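Gisler Fund, small grants: progress report from Andau
Report date: 2018-03-08
Written by Apolline Lebrun, for Shagufta Afridi

Hi Shagufta,

You asked for something short on the demonstration visit to Kollov, so I'm writing it while my notes still make sense to me. Four of us went: Fahad Bugti, Anjana Bepari, Consuelo Cabrera and me. I'd been imagining a big hall with a safety cage, and what we got was a desk with a lamp and a kettle on it, which I liked a lot more!

The job we'd asked to see was clearing a table into a shopping bag, the sort of thing our home-help clients keep bringing up. Two arms, one gripper on each, a bowl and a red cup with a straw to deal with. 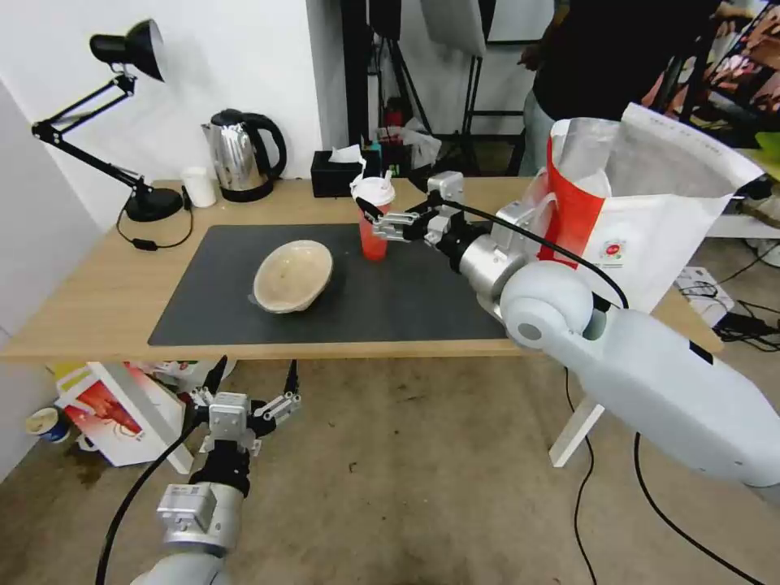

Fahad had plenty of questions about the grip (he always does), mostly about how hard you can squeeze a thin plastic cup before the lid pops. The Kollov people said they set the force by hand for each kind of object, and that this is slow going. I've asked them to write that up for us, as it affects how many objects we can promise you in the next round.

Anjana cared more about the bag. A paper bag doesn't hold its shape, so the arm has to come in from above and stay clear of the handles.

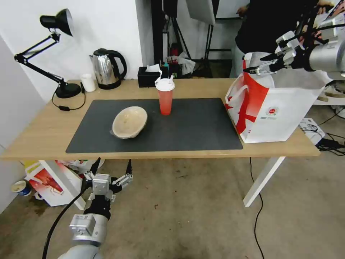
Where the money has gone

We've spent 4,000 of the grant so far, nearly all of it on Kollov's time. Travel for the visit came to 325, a bit over what I'd put in the plan, and I'm happy to move that from the printing line if you're okay with it. Our survey has 57 replies in, and Consuelo is reading through the comments now. Lots of people wrote about bags and cups, very few about bowls.
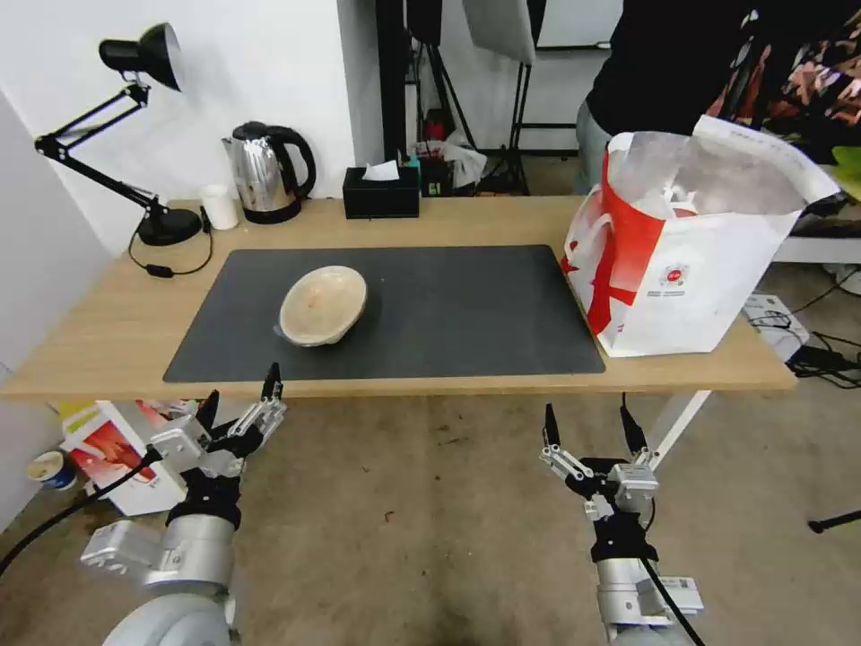
What we still need to sort out

Plakance, who are supposed to lend us the test kitchen, haven't confirmed a date. I've called twice and will try again. If they drop out we'd run the trials at Kollov on the same kind of desk, and I'd be fine with that.

I also want a second visit with a couple of clients along, if you'll agree to it.
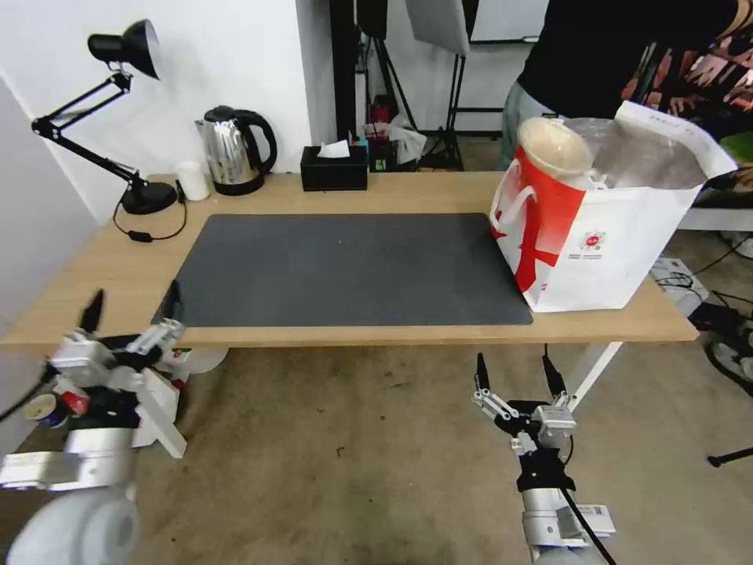 Consuelo thinks they'd want to stand closer than we did and ask to put their own things on the mat, and I'd love to let them. The trial write-up is still due to you in September. Could you let me know about the travel money before I send the next claim?

Apolline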